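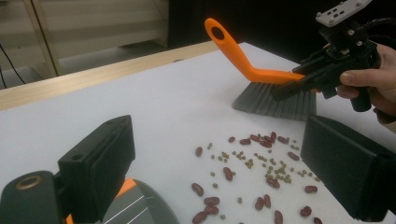

A hand broom. Its gray bristles are good at moving crumbs and not so good at catching fine dust.

Is Dust Really Made of Dead Skin?

From the Gremivside kids' science pages
Posted Sunday, October 5, 2025

Somebody has probably told you this one. Maybe it was a cousin, or a kid on the bus, or a video with scary music. "Did you know," they said, "that most of the dust in your house is dead skin?"

It's a great fact. It's gross and it's easy to remember. It also makes you look at your bookshelf in a new way. We heard it when we were kids in Paterson, and we repeated it to everyone we knew for years before it crossed our minds to check.

So let's check. Before you believe a fact like this, ask two things. How would anyone know? And whose dust are we talking about?

What dust is

Dust isn't a single thing, the way salt or sugar is. It's a word for any dry bits small enough to float in the air for a while and then settle down. If a bit of something is tiny and it lands on your shelf, we call it dust, no matter where it came from.

That means the dust under your bed can have a lot of different stuff mixed up in it:

Fibers from clothes, sheets, rugs and couches
Soil and sand that came in on shoes or through the window
Bits of human skin
Hair, and flakes from pets
Pollen from plants
Soot from cooking, candles and car engines
Pieces of dead insects
Crumbs
Specks of paint, paper and plastic

Yes, skin is on the list. Your body makes new skin all the time, and the old outer layer comes off in flakes. Most of the flakes are too small for you to notice. Some go down the drain when you take a bath. Some rub off on your clothes and go into the wash. Some end up on the floor.

So the kid on the bus wasn't making it all up. The trouble is with the word "most."

Where does "most" come from?

People who repeat the skin fact often add a number to it. They'll say 70 percent, or 80 percent, or even 90. When you hear three different numbers for the same thing, it's fair to get suspicious. They can't all be right, unless they're talking about different dust.

And dust is different from place to place. Picture a house next to a dirt road, with the windows open and two muddy dogs running in and out. Now picture an apartment high up in a tall building, with thick carpet and no pets. You would not expect to sweep up the same mix in both. A wood shop has sawdust. A bakery has flour. A school library has a lot of paper fiber and whatever the kids tracked in.

Scientists who have studied house dust have found that a good share of it can come from outdoors. It blows in, or it rides in on the bottoms of shoes. How big a share depends on the house, the season and the weather. Clothes and carpets add plenty too.

So can one number be true for every home? We don't see how. If someone tells you that dust is mostly skin, you can ask, "In which house?" They may not have a good answer.

How do you find out what dust is made of?

You can't tell just by looking at a gray fluffy lump. A scientist might put a pinch under a microscope and look at the shapes. Fibers are long and thin, like threads. Pollen grains are often round, and some have spikes. Sand grains look like little rocks, for the good reason that they are little rocks.

Other tests use chemistry. Heating dust until it burns can show how much of it came from living things and how much is mineral, like sand. But look out for a trap. "Came from living things" does not mean "came from people." Cotton came from a plant. Wool came from a sheep. Pollen, paper and cookie crumbs all came from living things too. If somebody reads that half the dust in a sample came from living things and then tells you that half of it is skin, they've made a mistake.

We can't prove that's how the skin fact got started. It would be nice to know, but we don't, and we'd be careful around anyone who says they're sure.

How small is small?

Dust specks are measured in micrometers. Take a millimeter, the smallest mark on most metric rulers, and slice it into 1,000 equal parts. Each part is a micrometer.

A human hair is usually somewhere between 50 and 100 micrometers wide, and it depends on whose hair it is. Many dust specks are smaller than that. The very smallest are too tiny to see at all, even in a beam of sunlight.

The sunbeam is worth thinking about. When the sun comes through a window, you can see specks drifting around in the bright part, and it looks as if the light brought them. The rest of the room has specks in it too. You can't see them there because they aren't lit up as strongly against something dark. It's an easy thing to be fooled by, and grown-ups get fooled by it.

Watch out for ads

Dust is a good way to sell things. Once people are grossed out, they want to buy something that will make the gross thing go away.

There's an ad for an air cleaner called the Stitinance that says it "fights 1,532 kinds of dust." We read that line a few times and still don't know what it means. Is cat hair one kind, or is each cat its own kind? Is blue sock fuzz different from red sock fuzz? The ad doesn't say. And "fights" is a slippery word. You can fight something and lose.

Then there's the Jikance duster, which promises "1,000 times cleaner shelves." Cleaner than what? Than a shelf you wiped with a damp rag? Than a shelf you never wiped at all? How did they measure clean? A number like that sounds scientific because it's big, but a number needs something to go with it before it tells you anything.

Maybe these are perfectly good products. We haven't tested them. We're only saying the ads don't give you a reason to think so.

Does sweeping get rid of dust?

Partly. A broom or a brush is very good at pushing big stuff into a pile: sand, crumbs, clumps of hair. The finest dust is another matter. Bristles can knock it up into the air, where it floats for a while and comes back down, sometimes on the shelf you just finished.

A damp cloth does better on a flat surface. The water makes the specks stick to the cloth. A dry cloth can work too if the fibers grab on well, but a dry feather duster mostly moves dust from where you can see it to where you can't.

Taking your shoes off at the door keeps some of the outdoor dirt from coming in. This one makes sense to us, and you can test it at home if your family is willing.

What about dust mites?

Here comes the second half of the scary story. Dust mites are real. They're related to spiders and ticks, they have eight legs as adults, and they're so small that you'd need a magnifier to have any hope of seeing one. They do eat flakes of skin. They like warm, humid spots such as mattresses and pillows, so a sticky August suits them better than a dry, cold winter.

They don't bite people. What bothers some people is the mites' droppings and old body parts, which can set off sneezing, itchy eyes or asthma. If that happens to you, a doctor can help, and washing sheets in hot water helps too.

You may also hear that your pillow doubles its weight because of mites. Think about that for a minute. If it were true, old pillows would feel twice as heavy as new ones, and everyone would have noticed. You can check a claim like that with a kitchen scale and some patience.

Try it yourself

You'll need clear tape, a sheet of black paper, a sheet of white paper and a magnifying glass.

Pick a few dusty spots. The top of a door frame is a good one if a grown-up can reach it for you. Try a windowsill, a spot under a bed and the back of a TV stand. Press a piece of tape on each spot, lift it, and stick it to the paper. Light-colored dust shows up better on black, and dark dust shows up better on white. Write down where each one came from right away, or you'll forget.

Now look with the magnifying glass. Can you find threads? What colors are they, and do they match anything in the room? Are there grains that look like sand? Is the windowsill dust different from the dust under the bed?

You won't be able to pick out skin flakes this way. They're too small and too plain. So your tape can't tell you whether the kid on the bus was right. It can show you that there are plenty of other things in there, and that one spot doesn't always match the next.

Words to know

Fiber: a thin thread of something, such as cotton or wool
Micrometer: one of the 1,000 equal parts of a millimeter
Mineral: a solid material found in rocks and soil
Pollen: fine powder made by plants
Soot: black powder left over when something burns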